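Notebook | Filed under: Room setup, Soft goods

Tuesday, bedroom bay

Purpose: settle where the garments, hangers and pillows live between runs, so Géza and I stop putting them in different places. Item list is 679, page 3. Bed linen stays as fitted for now – gray on the mattress, sage green on the pillows. 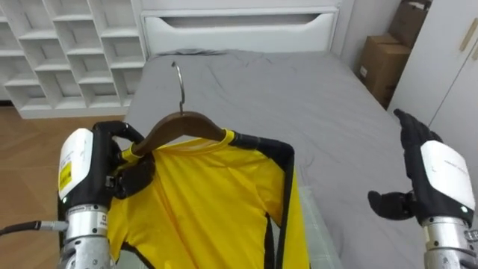
Hanging order is still open. Aranka wants garments sorted by length, I would sort by closure type. The yellow one with the black trim goes on a brown wooden hanger in either scheme, and its tag gets rewritten as 3358. Mirker hangers are too wide at the shoulder for the small sizes. Return them.

Pillows: two, stacked, plumper one on top. The yellow and black piece with the straps stays with the pillows until it has its own hook.
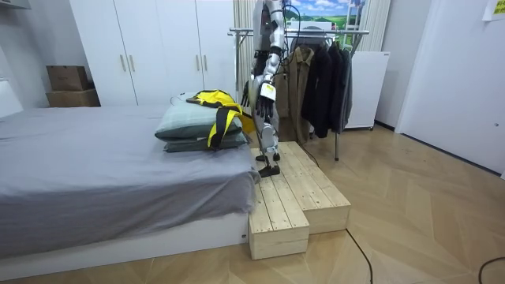
Storage

Ulldale quoted for lidded boxes, Pap for open trays. Trays are easier to label. Inner width must be checked against the cubbies before ordering. 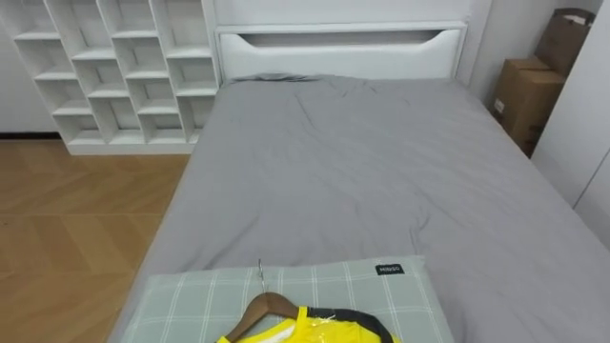
Labels should be printed before anything is put away, 60 to a sheet, matte stock. Start with the white shelving by the headboard, as the cubbies are empty and can be numbered top left to bottom right. Bare hangers do not go in there. They go back on the rack, hooks facing the same way.

Wardrobe is for outerwear only. Géza to move the Devico covers out of the corridor cabinet 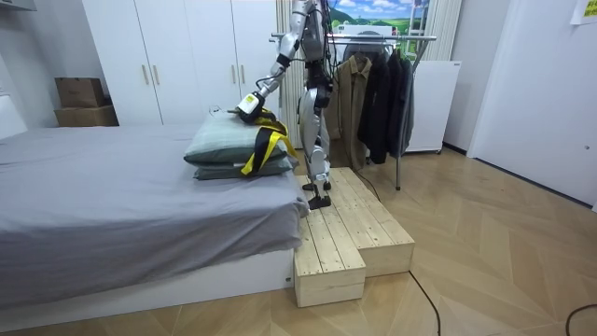

and into the wardrobe once the shelf numbers are on. Spare pillowcases to follow – folded in thirds, open edge to the back. Fitted sheet size still not written down anywhere. Ask Aranka.

Last updated: September, 16:40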